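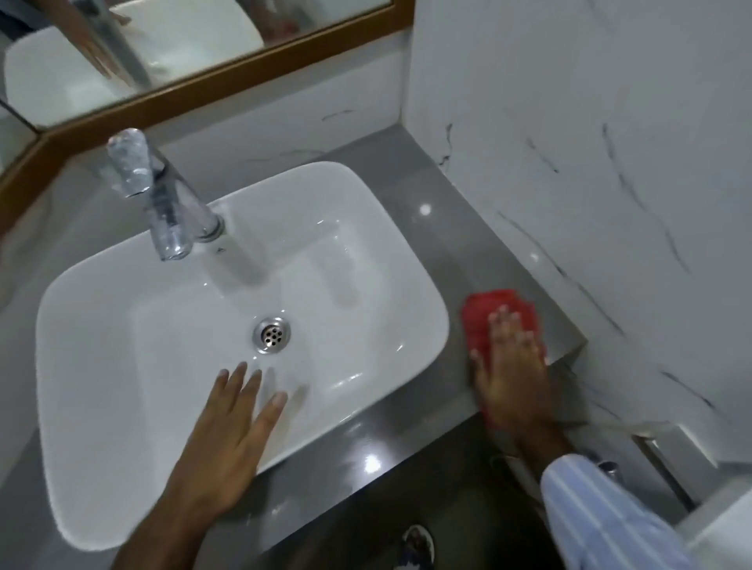

Fig. 1. Wiping the counter beside a vessel sink. Left hand in the basin, right hand on the cloth.

Service Robots, Unit 3: Reading a Product Offer
Handout, 22/08/2018

The product for this unit is the Stidia washroom kit, sold by Grumska. It is an arm on a wheeled base with a cloth holder and a software package for wiping sinks and counters. Grumska offers it to hotels and office buildings on a 24 month lease. The option to buy starts after month 13.

What the lease covers
Arm, base, charger, two cloth holders and software updates. Cloths and cleaning fluid are extra. Setup is charged per room type, so a building with many different washrooms pays more than one where they are all alike.

What the brochure says
The kit handles "all common basins." The term is not defined. The spec sheet lists drop-in and undermount sinks only. A vessel sink stands on top of the counter, so the cloth has to go around the outside of the bowl as well as inside it.

Points to check against Fig. 1
The cloth is close to the corner where the counter meets the wall. Find the smallest gap the cloth holder can enter (spec sheet, page 2).
The countertop is dark and glossy and reflects the ceiling lights. The Stidia uses a depth camera. Shiny surfaces and mirrors often give bad depth readings.
The faucet is tall and rises from the back of the sink. The arm needs a path around it.
A person can use both hands at once. The kit has one arm.

Trial data
The Landotent trial ran the kit in one office building for roughly 700 wipe cycles. The report gives time per cycle but does not say how clean the surfaces were. Read the methods section before you use any of its numbers.

For next class
Write one page on whether you would lease the kit for a building with vessel sinks. State what you would ask Grumska to demonstrate first. The Ní Chonaill reading on contact force is due in October.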